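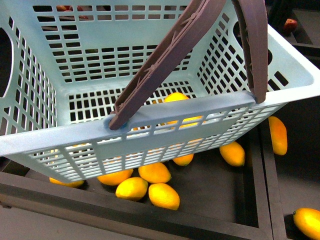 Mint basket tilted over the fruit, dark tray underneath.

April, 10:40. Udham store room, fruit handling trial.

Went back to the plastic baskets after the Urness crates proved too deep. Anything at the bottom of those got pressed by what was on top. The basket has slots all over, walls and floor, so air gets through and grit drops out when it is shaken.

Loading limit set at 6 kg. Above that the rim flexes when held by one side. Weighed the basket empty before each run and wrote the figure on the run sheet.

Tipping goes best low and slow. From higher up the fruit bounces and some of it ends up on the floor – nearly 20 pieces on the first run, mostly the small ones. Keep the near edge just clear of the surface and let the fruit roll.

A yellow one, probably a lemon, and a rounder green one were in the basket, just behind the near rim.

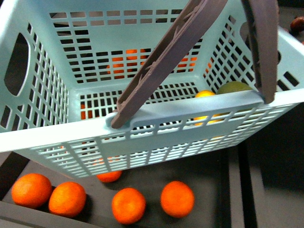
Floor and storage

Baskets stay on the gray floor between runs, on the side away from the yellow line. Swept at noon.

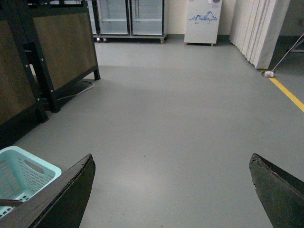
The Prantl order for 40 more baskets is on hold until the handles are sorted out. Want the oval cutouts kept, they are easier on the hands. Next run at 2, same limit.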